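Tidying (household robotics)

Tidying, in the field of household robotics, is the family of chores that consists of picking things up from where they have been left and putting them where they belong. It takes in clearing a floor, filling and emptying bins and baskets, putting away toys and shoes, and moving laundry from one room to another. It is usually treated apart from cleaning proper (vacuuming, mopping, wiping), a kind of work that machines have been doing in ordinary homes for a good many years now and which most owners have long since stopped finding remarkable.

The short answer to the question people most often ask, whether a machine can tidy a house yet, is that it can do a fair number of the separate motions and only rarely the whole job. A robot that picks a sock off the floor very nicely may still need a person nearby to tell it that the sock on the bed is waiting to be worn.

Background

Floor-cleaning machines had one great advantage, and it's worth dwelling on for a moment, as it explains much of what came later. They could treat nearly everything they met as an obstacle. A chair leg, a schoolbag and a sleeping dog were all handled in the same way, by going around. A tidying machine has no such luxury. It has to decide what each thing is, whether it should be moved, where it goes, and how to take hold of it without spilling, tearing or crushing it.

Shop floors got there sooner, and for understandable reasons. At the Szekeres works, a packing hall often mentioned in introductory courses, empty totes are lifted from a conveyor by arms bolted to the floor. Every tote is the same size, comes in facing the same way, and is replaced when its handles wear. Visitors who admire the line sometimes ask why it couldn't simply be brought home, and the engineers there have a kindly habit of inviting them to picture their own laundry room.

The Jakemley trials

The best known attempt to measure the gap was held in Jakemley, a small town with a good mixture of old and new housing. The trials opened in August and used real homes, left in whatever state the families happened to leave them. Each machine was given 70 short chores, drawn from a list the residents had written themselves, and a chore counted as done only if the person living there said they wouldn't need to do it over.

The strongest entry, a wheeled machine called Pekero, finished 57 of its chores with a helper standing by to step in, and 29 when left entirely on its own. Its rival, the Cluleck, managed 13 on its own, though it was praised for being very gentle with dishes and for stopping politely whenever a child came into the room. The results were published on 3rd January and were read in rather different ways, some taking them as proof that home robots were just around the corner and others as proof that the corner was a long way off.

Fathima Dissanayake, who wrote the commentary that went out with the results, took a middle view. She pointed out that a helper's part was often tiny, a nudge of a basket or a cupboard door opened a little wider, and that a household might be quite content to give that much help if the rest of the work got done. She also noted that a person who has to stay within reach all afternoon has not been given much of an afternoon.

Common difficulties

Soft things remain the hardest. A towel has no fixed shape, and once lifted it looks nothing like the towel that was on the floor a moment earlier. Folding has improved a great deal, but mostly on a flat table, with one garment at a time and good light.

Judgment about belongings is the second trouble, and perhaps the more human one. Crumpled paper may be rubbish or it may be a drawing somebody is fond of. Machines in the Jakemley homes were allowed to ask, and the families were generally patient about it for the first day or so. After that, most of them preferred that the robot set doubtful things aside on a chair.

Speed is a smaller matter than newcomers tend to expect. Plenty of residents said they would be happy with a slow machine so long as it worked while they were out and could be trusted not to block the hallway.

Teaching and practice

Two broad ways of teaching these chores are in use, and many groups mix them. In the first, the robot practices in a simulated home, where a dropped bowl costs nothing. In the second, it learns from a person's movements, often recorded with a hand-held gripper built along the same lines as the robot's own, so that the view and the reach are much alike. Miroslava Yurchenko's teaching notes, still handed around among students, argue warmly for the second way where containers are concerned, on the grounds that a simulated bin tends to be stiffer and better behaved than the sort people keep at home.
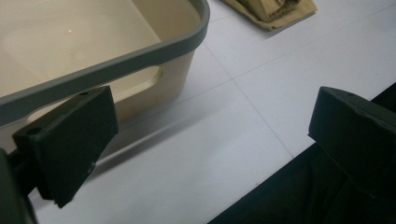
Containers deserve a word of their own, as nearly every tidying chore begins or ends with one. An empty bin sounds like the easiest object in the house, and to a person it is, but a two-jawed gripper has to choose its hold with some care. With a large plastic bin like the beige one on the tiles, the thick gray-green rim overhangs the wall and the rounded handle opening sits just under it, so there are two tempting places to take hold, and the open jaws must be lined up differently for each. A glossy inside adds blurry reflections, and these can trouble a camera that is trying to judge depth. Yurchenko's notes suggest teaching the rim and the handle as separate lessons, and practicing each of them with the bin turned a little further every time.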